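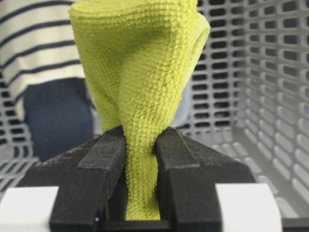

Limescale remover, second round
2019-06-30

Ngaio is convinced the Tapsell powder beats plain citric acid on the kettle elements from the Droston flats. I am not. Last round she judged it by eye, under the window, and she knew which was which.

So this time Sarita did the labelling and kept the list to herself. 2 elements, same age as far as anyone can tell, both furred up. 700 ml tap water each, 20 g powder in one and 20 g citric in the other, left for 10 minutes. Started cold. I'd have liked them warm but the hotplate is still at Ullelport.

Element A fizzed more. That proves very little, fizz is what you get from any carbonate and the Tapsell packet lists bicarbonate as well, so it may simply be fizzing at itself. Rinsed, dried, weighed. A lost slightly more than B. The scales drift by nearly that much if you lean on the bench, and I did lean on the bench.

Sarita's list says A was the citric. Ngaio says the element was cleaner to begin with. Possibly, but she didn't say so before.

Microfibre cloths leave lint on the pan of the scales. Use paper for the final drying. 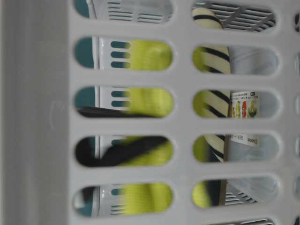

Is it worth paying extra for the powder?
Not on this evidence. One pair of elements can't settle it, and the weights are too close to the drift to lean on.

To do: repeat warm, swap the elements over, weigh each three times. Ask Trernberg whether their water is as hard as they claim, the strip they sent in looked old to me.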